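4. Trying Out the Retstead Card-Sorting Kit 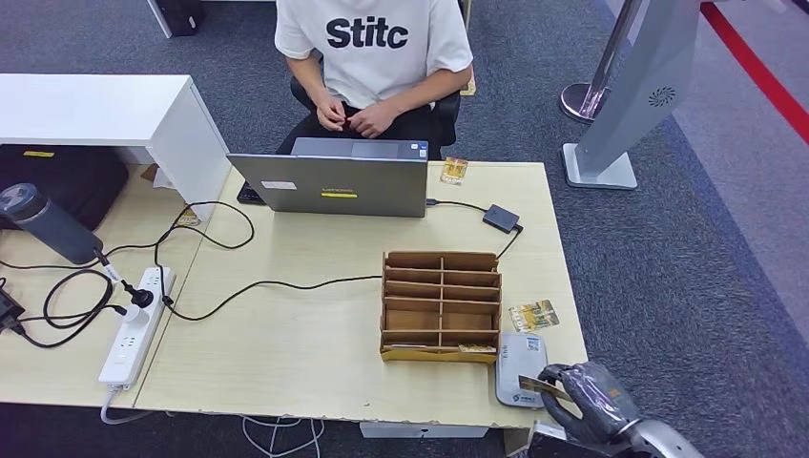

2 min read

Figure 1. Card sorting at the desk with the cardboard organizer. The gripper holds one card; others lie on the desk and in a front compartment.

We wanted to know if a small lab could buy the Retstead kit, put it on an ordinary desk and get useful work out of it without calling anyone. So I skipped the clean bench we used in Section 3 and left the desk the way desks are, with a laptop, a power strip and plenty of black cable (Figure 1). The vendor's demo shows a bare table, and I've never worked at a bare table in my life!

Setup took me 45 minutes, most of it spent on the Majali control software, which wanted its license key typed in twice. After that I taught the pick in 12 demonstrations. Zaid Yammine did the same on his own and liked the teaching mode a lot more than I did — he found the pause button handy, and I kept hitting it with my elbow.

Thin cards are a mean test. A card lying flat gives the fingers almost nothing to get hold of, and the cardboard organizer has shallow slots with thin partitions, so a card that comes in at a bad angle catches on the wall. We left the protective wrap on the gripper for every run. The manual recommends it, and I'd keep it on (I did wonder if it made the fingertips a bit clumsy, but we never ran without it, so I can't say).

The part I liked best was the recovery behavior. When a pick fails, the kit backs off and tries again from a new angle, up to seven times, and you can change that limit in the settings. The older Virov package we had before would just stop and wait for somebody to walk over. What I liked least was the cable handling. The planner treats cables as part of the desk surface unless you mark them by hand, and marking them all over again each time you move the laptop gets old fast.

Support was fine. I wrote to them with two questions and got a proper answer to both, with a corrected settings file attached. We used that file for all the runs reported in Section 5.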